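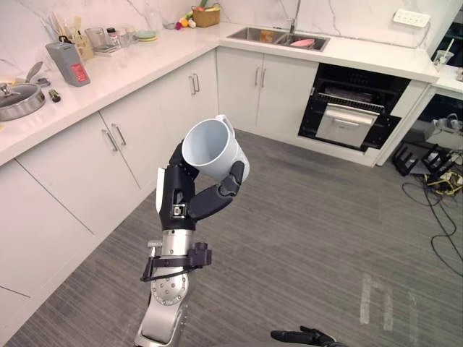 4. Results and discussion

Bottom water first. At Laltlow the deep layer lost oxygen earlier in the season than we expected, and stayed low until the fall mixing. Ikik did the same thing but weaker. Skistonar, the shallow one, hardly stratified at all, so it is mostly left out of what follows and comes back in at the end of the section.

The pattern at Laltlow is fairly simple. Warm spring, early ice-off, surface water heats up fast, a strong temperature step sets up between the top and the bottom. After that very little oxygen gets down. Bacteria in the sediment keep using what is there. By July the lowest sensor was reading close to zero on most nights, and the fish records (net catches only, see the methods section) show perch moving up into the middle layer. Same in all three years with full data.

Ikik is less clear. Stronger wind, longer fetch, and a stream comming in cold from the north side that probably carries some oxygen down with it. We did not gauge the stream. A rough heat budget says the inflow could explain part of the gap between the two lakes but the error on that is large, and we would not lean on it.

After quality control there were 1,387 usable paired profiles. Most of the rejected ones came from the Wunderlich loggers during the first season - fouling on the optical window, cleared up once the cleaning interval was shortened to seven days. We reran the main comparison with that first season dropped. The slope got a little flatter at Ikik, did not change in any way that matters at Laltlow. Both versions are in the supplement.

Figure 3. Robot hand holding a white mug, kitchen with white cabinets.

Air temperature alone is a poor predictor. Date of ice-off does much better, and adding spring wind speed helps again, though mainly at Ikik. Summer heat waves were expected to show up strongly in the bottom water. They don't. By the time a heat wave arrives the lake is already closed off, and the extra heat sits near the surface. What a heat wave does do is push the fall mixing later, by about four days in the warmest year, and so stretch the low-oxygen period at its far end. Small effect on its own. On top of an early start it adds up.

Phosphorus next. Release from the sediment went up when oxygen ran out, as in plenty of earlier work on small lakes. At Laltlow the peak came late in the season and was followed by a bloom after mixing. At Ikik no bloom, or none that we sampled - the boat was out of the water for part of that period and the shore samples are not realy comparable.

Back to Skistonar. No lasting layers, no oxygen loss to speak of, but the whole water column ran warm. For cold-water fish that may be just as bad, since there is no cool layer to retreat to. Shallow lakes are often treated as the safe case in regional summaries. We think that needs another look.

Limits. One mooring per lake, placed at the deepest point, so nothing here says how far the low-oxygen water spreads sideways. Light was not measured under the ice. Land use around Laltlow changed during the study (drainage work on the west shore) and we can't fully separate that from the weather signal. The model runs in the next section hold nutrient inputs constant, which probably makes the future oxygen estimates too hopeful for Laltlow in particular.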